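**Ticket 2321 – client gallery missing files after upload**
Status: open
Product: Flolon gallery hosting

I photograph weddings and deliver through Flolon. The gallery for the Athanasiadis wedding should hold 2,321 files. The couple's link shows 52 fewer, and every missing one is from the speeches.

Your first reply blamed my connection. I doubt it. The upload page said "complete", and the ceremony and the dancing went up on the same line that evening with no gaps.

Tried so far:

- Cleared the cache, no change
- Second browser, no change
- Re-sent 17 of the missing files as a test. All accepted, none visible

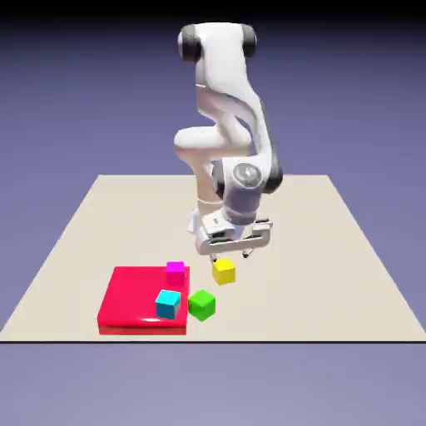 Clolteck, April

Support has now suggested the file names are too long. The speeches files are named exactly like the rest, so I can't see how that holds up. I renamed one anyway and sent it again. Still not in the gallery.

The Nullent export plugin log lists all the speeches files as sent, with no errors. I've attached it twice already – please read it before asking for it again.

**Update, 4.10 pm:** Storage on my account went up after the test batch, so the files are landing somewhere. The speeches folder is set to 70 per page and only the first page loads. Could be paging, could be a coincidence. I'm not marking this solved on a guess.

Please check the folder from your side and leave the ticket open until the couple's link shows the full count.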